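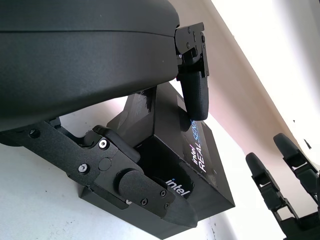

Lehrbücher > Betriebswirtschaft > Beschaffung und Lagerhaltung > Kapitel 12

Inhalt Zurück Weiter Glossar Register

Drucken Per E-Mail senden

12 Grundlagen der Bestandsführung

Die Bestandsführung erfasst alle Zu- und Abgänge eines Lagers nach Menge und Wert. Sie liefert die Daten für die Disposition, den Jahresabschluss und die Kalkulation der Lagerkosten. Kapitel 12 behandelt zunächst die Begriffe des Melde- und des Sicherheitsbestands, anschließend die Verfahren der Inventur.

12.1 Meldebestand und Sicherheitsbestand

Der Meldebestand bezeichnet diejenige Menge, bei deren Erreichen eine Bestellung auszulösen ist. Er ergibt sich aus dem Tagesverbrauch, multipliziert mit der Wiederbeschaffungszeit in Tagen, zuzüglich des Sicherheitsbestands. Die Vesach GmbH verbraucht von einem Dichtungssatz täglich 2 Stück. Der Lieferant Vundlow benötigt 14 Tage bis zur Anlieferung. Bei einem Meldebestand von 57 Stück verbleibt somit rechnerisch ein Sicherheitsbestand von 29 Stück.
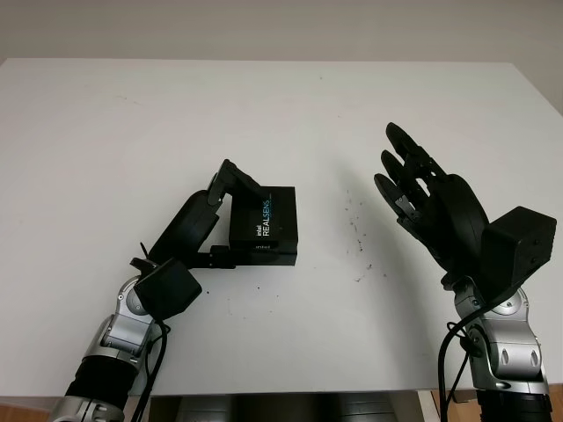 Die Höhe des Sicherheitsbestands ist regelmäßig zu überprüfen. Ein zu hoher Ansatz bindet Kapital und Lagerfläche, ein zu niedriger gefährdet die Lieferbereitschaft. Maßgeblich sind die Schwankungen des Verbrauchs und die Termintreue des Lieferanten.

12.2 Stichtagsinventur und permanente Inventur

Bei der Stichtagsinventur werden die Bestände zeitnah zum Bilanzstichtag körperlich aufgenommen, in vielen Betrieben also Ende Dezember. Die permanente Inventur verteilt die Aufnahme über das Geschäftsjahr. Sie setzt eine laufend geführte Lagerbuchhaltung voraus. Abweichungen zwischen Soll- und Istbestand sind zu dokumentieren und die Buchbestände entsprechend zu berichtigen.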